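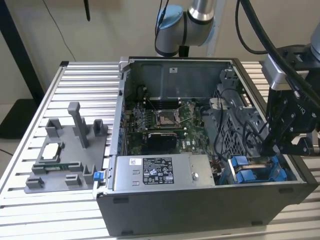

旧塔式机拆机记录:清灰、换硅脂、重新走线

机器是 Jomdale 那边淘汰下来的办公塔式机,买来时不带硬盘,主板、显卡、电源都在。放了一个夏天没动,十一月才腾出工作台。计划是把它改成家里的备份机,常年开机,所以上电之前先把里面过一遍。以下按操作顺序记,主要给自己以后查。

一、放置和断电

机箱侧躺,开口朝上。立着拆不是不行,但拔 CPU 和显卡时受力方向都是横的,手腕别扭,螺丝也容易掉进电源和主板之间的缝里。侧躺之后重力帮忙,散热器往下压,取放都是垂直方向。

台面是铝型材拼的,带槽。好处是平、硬,重机箱放上去不晃;坏处是导电。裸板不要直接放上去,拆下来的东西一律垫防静电垫或者放进夹具。槽里也会吞螺丝,M3 的短螺丝滚进去以后要拿磁棒一颗颗吸。我后来在常用的那几条槽里塞了橡胶条,剪到和机箱差不多长,效果可以接受。

断电顺序:关机,拔电源线,按住开机键数秒,再开侧板。电源外壳不拆。标签朝上的时候顺手把各路输出电流抄下来,12V 那一路够不够带后面要加的硬盘,看这一行就行。整机标称功率参考意义不大。

二、走线

办公机的线一般偏长,厂家为了兼容几种配置,多出来的部分绕一圈塞在硬盘架旁边。这种塞法对散热影响有限,但对维护很不友好:拔一根内存,要先拨开三根线。

我的处理方法:

1. 先拍照,再动线。前面板的开关和指示灯插针最容易忘,品牌机的排列又不一定按通用标准来。
2. 主供电线不拔,只松开扎带,让它贴着机箱边走。
3. 多余的 SATA 供电头收到硬盘架外侧,用魔术贴扎带固定。尼龙扎带剪断以后断口锋利,能不用就不用。
4. 风扇线最后走,因为它最细,可以从别的线下面穿。

前置 USB 的排线比较硬,弯折半径不要太小。上一台机器就是在这里出的问题:强行折了九十度,接口时通时断,查了两个晚上,最后换线解决。

三、CPU 和插座

CPU 取出之后,插座就是整台机器里最脆弱的部分。触点式插座的针脚倒一根,轻则少一条内存通道,重则不开机。扶正针脚需要放大镜、细镊子和相当好的耐心,我做过一次,不想做第二次。

几条规矩:

插座空着的时候,上方不传递任何工具。螺丝刀、镊子、手电,都从机箱外面绕过去。

不用毛刷扫插座,毛会挂住针脚。气吹可以用,斜着吹,距离远一些。罐装压缩气体不要倒置,液体喷出来会结霜。

旧硅脂从 CPU 顶盖上擦,不在插座上方操作。无尘布蘸异丙醇,从外往里擦,干掉的边缘先敷一会儿再擦,不要拿指甲刮。

装回去时先对缺口,再对三角标记,两个都对上才松手。放下去应当是自己落位的,需要用力就说明没对准。压杆下压的时候阻力明显,这属于正常现象,第一次装的人常常在这里犹豫。压到位以后扣进卡扣,再检查一遍压框是否平整。

硅脂用的是 Endale 的一支普通灰硅脂,中间点一点,靠散热器压开。涂法之间的差别我测过几次,都在环境温度波动的范围里,不值得再花时间。

四、夹具

小零件拆下来以后放哪里,是个一直没解决好的问题。以前用零件盒,隔断太大,内存在里面滑来滑去,金手指和螺丝碰在一起。后来改成打印夹具:一块平底板,上面起挡块和立柱,开一个矩形凹位放方形件,旁边一条槽卡内存条。零件放进去方向固定,拿起来时手指只能碰到边缘。

灰色 PLA,没有打磨。说几个尺寸上的教训:

凹位的单边间隙第一版留得太小,冷却收缩以后东西放不进去;第二版放大,又太松。第三版在四边加了倒角,入口宽、底部窄,才算好用。

内存槽要考虑两面颗粒的厚度,不能只按电路板的厚度画。单面颗粒和双面颗粒差得不少,我按双面的画,单面放进去会稍微歪,但不会倒。

高立柱是打印件里最容易断的部分,层间受力,横着碰一下就裂。根部加圆角之后好很多,壁厚增加的作用反而没有那么大。

PLA 本身不防静电。严格来说应该用防静电耗材,但价格高出一截,我的折中是零件只在夹具里短时间停放,过夜的一律装防静电袋。手腕带全程戴着,夹子夹在机箱没有喷漆的金属上。夹在喷漆面上等于没夹,这一点说明书上写得很小。

五、显卡

显卡是黑色的,散热罩颜色也深,横插在扩展槽里。备份机用不上什么图形性能,本来打算直接拿掉,用核显,省电也省一个风扇。查了一下这批机器的配置单,部分处理器不带核显,先保留,装完系统再决定。

拆装时注意三点。第一,品牌机后窗通常不用螺丝,用的是蓝色塑料卡扣,先把卡扣打开再拔卡,顺序反了会把挡板弄弯。这一类免工具结构的颜色约定值得表扬:能动的部位都做成蓝色,不看手册也知道该按哪里。第二,插槽尾部的锁扣要按到底。第三,拔的时候两端一起抬,不要撬一头。

金手指用橡皮擦过一遍,擦完用无尘布带掉碎屑。橡皮要白色软质的,带磨砂的那种会伤镀层。

六、硬盘架和风道

硬盘架是灰色冲孔金属板,蜂窝孔。孔的开口率还不错,但积灰也最集中,因为进风从前面来,先经过这里。清理方法是先用软毛刷刷正面,吸尘器在背面接着,不要让吸嘴碰到任何电路板。吸尘器塑料嘴摩擦以后静电很高,这个距离宁可远一点。

硬盘托架是蓝色塑料的,两侧有定位销,靠弹性卡住硬盘的螺丝孔。用久了塑料会变脆,掰的时候听到响就要停手。我从 Vasham 的旧件店多买了两个托架备用,同型号,颜色深一些,装上尺寸一致。

准备装两块盘做镜像。同一批次的盘同时坏的概率不低,所以分开买,间隔了几个星期。转速都选低的那一档,备份机要的是温度和噪音,速度受网口限制,盘再快也用不上。

七、上电检查

装回的顺序与拆卸相反,不重复。第一次上电不装硬盘,只接显示器和键盘,内存先插一条。进 BIOS 看三项:内存容量是否识别完整,CPU 温度是否平稳,风扇转速是否有读数。三项都过再关机,插上其余内存,再来一遍。

BIOS 里需要改的设置:

断电恢复后自动开机,打开。
网络唤醒,打开。
机箱开盖报警,关闭,否则每次拆侧板都要去按一次确认。
风扇曲线,我的目标是空闲时转速尽量低,CPU 到 50 度以后再开始爬升。

内存测试至少跑完整一轮,放着过夜。以前偷过一次懒,只跑了十几分钟,后来系统每隔几天死一次,绕了一大圈才回到内存上。备份机的内存错误比普通机器麻烦,数据写错了当时看不出来,等要恢复的时候才发现。

八、用到的东西

十字螺丝刀,PH1 和 PH2 各一把,带磁。
塑料撬棒。
异丙醇,无尘布。
Dorent 的防静电手腕带,线够长,夹子咬合力一般,夹之前把簧片往里掰一点。
魔术贴扎带,一卷。
磁棒。
软毛刷,手动气吹。

CMOS 电池一并换掉,型号 CR2032。旧电池的电压先不量了,这种年份的机器直接换,省得以后时间跳回出厂日期,备份任务全部错乱。换完进 BIOS 对一次时间,装好系统再让它自动同步。

系统部分另写一篇,文件系统还没有定。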